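Print this page | E-mail to a friend
Shares: 30 | Comments: 6

Out to Flumden for the Jestell open day

2022-12-14

So I finally got out to Flumden for the Jestell open day! I'd been meaning to go since June, when they first started taking names for it, and of course I left it until the last minute and got one of the last spots. The drive is longer than it looks on the map and the parking is on grass, so wear proper shoes if you go to the next one (I didn't).

If you haven't come across Jestell, they make the Pevel, a hand-held gripper kit for people who want to teach robots household jobs. You hold the thing, you do the chore yourself with its two fingers in place of your own, and the camera on it records the lot. I've been weighing one up for our little makerspace for ages, and I'm fussy about spending other people's money, so I wanted a proper go before I said yes or no.

They'd split us into groups of 6 and sent us through 3 rooms. First was the assembly bench, which was my favourite if I'm being a nerd about it. The bodies come off the printers in black plastic and get put together by hand, and the fellow at the bench let me squeeze one with the pads off and then with the pads on. Huge difference. Without them a sock just slides away on you. He reckons a set of pads is good for 200 sessions before you'd want to swap them, and replacements clip in without any tools – I timed myself at 30 seconds, and I'm all thumbs.

The second room was software and I'll admit my attention wandered. You plug in, the clips copy over, and a program called Gebru sorts them by task and flags the ones where the camera lost its bearings. It was quick enough on their machine. I asked how it would go on our dusty old laptop and got a very diplomatic answer, so I'm budgeting for a newer one. The biscuits were in this room too, which didn't help my concentration.

Then came the bedroom, all made up with real bedding, and that's where we got to have a turn at folding and tidying.

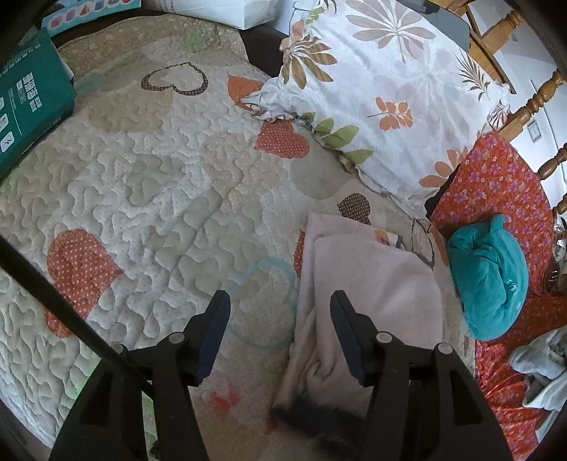 Cloth was what I'd really come for, because every gripper demo I've ever sat through uses wooden blocks, and blocks are easy! Cloth flops and bunches and hides its own edges. With the jaws opened wide you get plenty of room to line up on something soft like that folded pale pink cloth, and the navy pads stand out nicely against the off-white quilt, so you can tell where your fingertips are. My first few goes were shocking. I kept pinching the bedspread along with whatever I was after, and you have to learn to come in a bit flatter and close slowly. After that it got sort of addictive and they had to ask me to hand it over.

Grumbles? My wrist was sore by the end, and I'd want a smaller grip for the younger kids in our group. The trigger is stiff too, though they said a lighter spring is coming. And the price still makes me wince – it's fair for what's in the box, but we'd have to run a few sausage sizzles to cover it.

I've put us down for the trial kit, with the spare pads. It should turn up in the new year and I'll post again once we've had it on the laundry pile for a while.

Print this page | E-mail to a friend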